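Penry Community Boards > Home and Kitchen > Mismatched crockery, keep or cull?

gumleaf_38
We're moving to a smaller place in April and my partner wants to cull the crockery down to one matching set. I grew up with op shop plates, every one a different colour, and I reckon a matching set looks like a motel. Does anyone else run a mixed cupboard, or am I just being sentimental?

tealeaf_pen
Keep the lot! I stick to one colour family and it all hangs together, even when the greens and blues don't match properly. My stuff:

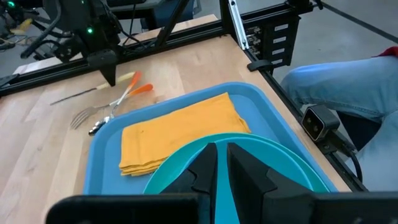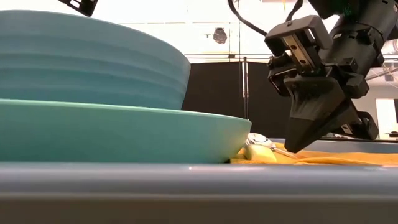

Blues and teals, with a yellowy-orange napkin for a bit of cheek.

My rule is that a new piece only comes in if I'd be happy to eat porridge out of it on a grey morning. I paid 90 bucks for a Trokska dinner set once and gave it to my sister inside a year -- lovely, but it had no personality.

Prallgate Pete
Disagree, sorry. Mixed plates never stack properly and you lose half a shelf. We went to six of everything, all white, and I haven't thought about plates since.

tealeaf_pen
Depends what you buy, Pete. Same maker, different colours, and they nest just fine.

Pouran Sadeghi
I'm with Pete on dinner plates but not on bowls. Bowls should be whatever you love. Has anyone tried the Vuvska seconds bin? I got 2 serving bowls there and the only flaw I could find was a wonky stamp on the base.

gumleaf_38
Ooh, didn't know they had a seconds bin. That's not going to help the cull, is it? Might offer white plates and colourful bowls as a peace deal -- will report back.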